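Teaching a Gripper to Put Things Away

Gallery | Travent Workshop Notes | Posted Tue 17 November

Since February the back half of the Travent workshop has been given over to the business of picking things up and putting them down again. We do it by hand on the controls, the software writes down what we did, and the hope is that a model will eventually read enough of this to do it without us. We call the project Jilley. It was the name of the folder and then it was too late to change it.

The goal is modest when you say it fast. A tray of mixed workshop clutter goes in on one side: sockets, glue sticks, tape rolls, the odd wall plug. The same clutter comes out sorted into bins on the other. A bored ten-year-old could do it in a few minutes and would want paying. Jilley has had most of a year and still treats a glue stick as a personal insult.

As of this week we have 2,024 recorded attempts on disk. Of those, 651 have been watched through by a human being and passed as good enough to learn from. The rest are waiting their turn, apart from a folder labeled "hmm" which has its own section further down.

How a session goes

Someone switches on the Hamel arm, and someone else moves the coffee. Those two jobs used to be done in the other order. The arm goes to its starting pose, the fingers open and close a couple of times, and the operator checks that the control handle and the gripper agree about which way is left. They usually do.

Then the tray gets shuffled. There's a rule about this: the person driving can't be the person who sets out the objects. Left to ourselves we all lay things out the way we'd like to find them, with polite gaps and the handles facing us. A model raised on trays like that grows up believing the world is tidy, and then it meets a drawer.

One attempt is one object, from starting pose to bin. We do them in blocks of 15 and then swap drivers, whether or not the driver thinks he has finally got the hang of it. Especially then. The blocks used to be longer, and you could see it in the recordings. By the end the arm was moving like a man carrying groceries up a fourth flight of stairs. All of that was going into the training set as an example of how things ought to be done.

After every block somebody types a note. The form has a box for light, a box for anything that moved that shouldn't have, and a box marked "other." Other is where the literature is. Recent entries include "washer rolled, chased it, won," "sneezed during number nine" and, with no further detail, "no."

What counts as good

This took us longer to settle than the wiring did. At first we kept anything where the object ended up in the right bin. That let in a lot of attempts in which the object got there by being shoved, dragged, or in one case flung. The bin was right. The manners were appalling. And the model, which has no sense of shame and learns from whatever it's given, picked up the shoving first. For two weeks it swept everything toward the edge of the tray like a waiter clearing crumbs.

So now a keeper needs a clean approach, a proper grasp, and a release above the bin that doesn't bounce anything back out. Hesitation is allowed. A missed grasp followed by a good one is allowed too, and we've come around to thinking those are the most useful recordings we have. A model that has only seen success has no idea what to do a quarter inch to the left of it. The earliest version of Jilley would miss a socket, close on air, carry the air with great care over to the bin, and let it go. Then it would return to the start looking pleased. (It has no face. You could tell.)

We started missing on purpose in the spring. It's surprisingly hard. You aim a little wide, close, notice, back off and try again, and it has to look like an accident while also being a decent recovery. Some of us are naturals and were doing it months before it was policy.

About the fingers

The fingers are from Cirkitex and we went through more sets of them than the budget had in mind. Tips wear, or collect tape residue, or take a knock, and each time they change a little the older recordings become a little less true. You wouldn't think a thing that small would matter. Then you put on a fresh pair and the model, trained entirely on the scruffy ones, starts arriving low at every object and tapping the tray like it's asking to come in.

Our fix was dull. Every set gets a label in the log, and every attempt is tied to the set it was made with. We now also record a stretch of nothing at the start of each block: gripper in view, no object, fingers moving through their range and back. It makes very boring footage and has saved us more grief than anything else in the process. When the numbers look odd later on, you can go back to those few seconds and see if the fingers were sitting where the software believed they were.

Three times so far they weren't. On the first occasion the software said closed and the tips had daylight between them. We blamed the software, then the motor, then each other. It was a mounting screw.

The folder called "hmm"

Every project of this kind has one, under some name or other. Ours holds attempts that aren't good enough to keep and are too interesting to throw out. There's one where the arm picks up a tape roll and finds a second one hooked on underneath, and the driver simply carries on and bins the pair. Is that one success or two? Is it a failure, given that only one was asked for? We argued about it through a lunch hour, then moved it to "hmm," where it has been very happy.

There are 8 recordings in there of the same glue stick, by three different drivers, all failing in the same way. It rolls exactly as far as the fingers are wide. We've considered keeping it as a test object. We've also considered the trash.

Then there are the label disagreements. Two people watch the same attempt and one passes it and the other doesn't, and both are sure. For a while we had a third person break ties, until we noticed the third person was agreeing with whoever was standing nearest. Now disagreements are simply left out. The model can be confused by plenty of things, and it doesn't need our help with that one.

Lessons nobody asked for

Clean the lens before the block, when you can still do something about it. We have an entire afternoon of data with a thumbprint over the bins.

Don't adjust the table height between sessions because your back hurts. If your back hurts, write it in "other" and get a stool.

Back up the notes as well as the recordings. A recording with no note is a short silent film about a socket.

Vary what's behind the gripper as well as what's in front of it. Our first model did quite well until we turned the bench to get at a power outlet, after which it did nothing well at all. It had apparently been steering by the wall calendar. We now work facing different directions and in different light, and we take the plain views along with the cluttered ones.

And don't let anyone say "just one more" after five o'clock. Go through the logs and you'll find that whatever got knocked off the bench got knocked off by just one more.

From the bench

Fingers all but closed, a sliver of light left at the tips. Plain wall, a pale ledge, and nothing in the grip.

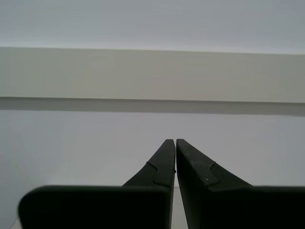

A reader comments: We run a setup a lot like yours, and I'd argue with you about throwing away the label disagreements. We did the same for months and then found that what was left was all the easy stuff. The attempts people fight over tend to be the hard grasps, so by dropping them you may be teaching your model that hard grasps don't exist. We ended up keeping them with a lower weight. It cost an afternoon of coding and a fair amount of pride. Also, do you record the empty start at the beginning only, or at the end of the block too? Ours drift while we work.

Travent replies: Beginning only, and now that you've said it out loud we feel a bit silly. We'll add it to the end as well. On the disagreements, you're probably right, and two of us said something similar in the spring and were outvoted. They have been reading your comment aloud all morning. We'll pull the arguments back out of storage, try a lower weight, and see what it does to the sockets before we let it anywhere near the tape.

The same reader, again: Good. Watch the tape anyway. Ours learned to stick it to the bin.

Notes for anyone borrowing our forms

The session sheet is a single page and you're welcome to it. Change the object list to suit your own clutter and leave the "other" box as big as it is. People will tell you it should be a drop-down menu. We tried the drop-down menu for a week, and according to it nothing happened.

The review sheet is shorter: keep, drop, or hmm, with a line for the reason. Blank reasons get sent back to whoever left them. Next block of recording is wall plugs, small and large mixed, with the bench turned toward the door.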